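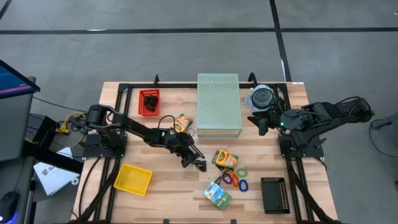
*Photo: Birkeo site operations, fixed workspace camera. Supplied by the reporting site.*

**Ticket subject:** Left arm lags behind leader during sorting demonstrations
**Project:** Andex tabletop sorting set
**Station:** Cloko two-arm cell
**Reported by:** Data collection, Birkeo site
**Priority:** Normal
**Status:** Resolved, monitoring

### Initial report

During the August collection run, operators at the Cloko cell reported that the left arm was slow to follow the leader device. The delay was most noticeable on short, quick movements close to the small items in the middle of the table. The right arm was not affected. Operators described the delay as irregular. Several demonstrations would record normally, and then one would show the left gripper closing well after the command had been given.

The session target was 100 accepted demonstrations. Collection was paused after 32 so that the fault could be examined before more material was recorded.

### Impact

Training depends on the recorded command and the recorded joint position agreeing in time. Where they do not agree, the policy is taught to act on a stale position. The review team was asked to hold all 32 demonstrations and to release none of them to the Andex training set until this ticket had been updated.

### Site response, first entry

The following checks were completed by the site:

- Restarted the recording software. No change.
- Swapped the left and right leader devices. The delay stayed with the left arm.
- Checked the emergency stop circuit. Normal.
- Homed both arms and repeated the warm-up routine. Delay present on the second attempt.

The swap is considered good evidence that the leader devices are not at fault.

### Support response

Support reviewed the logs sent by the site. The left arm channel shows gaps of up to 100 ms between state messages. The right arm channel shows no gaps. The camera streams are complete and their timestamps are in order.

Please carry out these steps and report the outcome of each:

1. Power down the left arm and reseat the data cable at the base and at the controller.
2. Route the left arm data cable away from the power leads.
3. Confirm that both arms are set to the same update rate in the station file.
4. Record 5 test demonstrations with the usual items and attach the logs. Do not change the layout of the table between tests.

### Site response, second entry

Step 1 was completed. The connector at the controller end was not fully seated. It was refitted and the retaining screws were tightened.

Step 2 was completed as far as the present cable length allows. A longer cable has been requested through Crăciun, which supplies the site.

Step 3 found a mismatch. The station file for the left arm still held an older update rate, left over from an earlier configuration. Both arms now use the same value.

Step 4 was completed. All 5 test demonstrations were recorded with the standard small items, the crayon box, the green perforated box and the two baskets. Logs are attached. 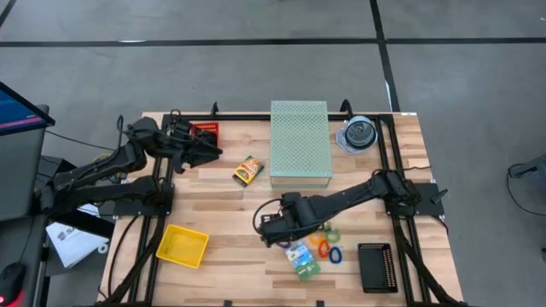

*Right gripper low over the colored loops, left gripper near the top rail.*

### Support analysis

The test logs show no gaps on the left arm channel. Support considers the loose connector to be the main cause. The update rate mismatch did not produce the gaps by itself — it did make them harder to see, as the recorder filled missing values with the last known position.

On the held material, support advises the following:

- Run the gap check on each of the 32 demonstrations.
- Reject any demonstration with a gap during a grasp or a release.
- Demonstrations with a gap only while the left arm is at rest may be kept, and should be tagged accordingly.

### Site response, third entry

The gap check has been run. Of the 32 held demonstrations, 2 contained gaps during a grasp and were rejected. The remainder were passed to review. Collection toward the target of 100 has resumed.

### Open items

- Longer data cable for the left arm, awaiting delivery from Crăciun.
- Recorder to raise a warning when it fills a missing value. Passed to the Andex software queue.
- Station file to be compared against the reference copy at the start of each session.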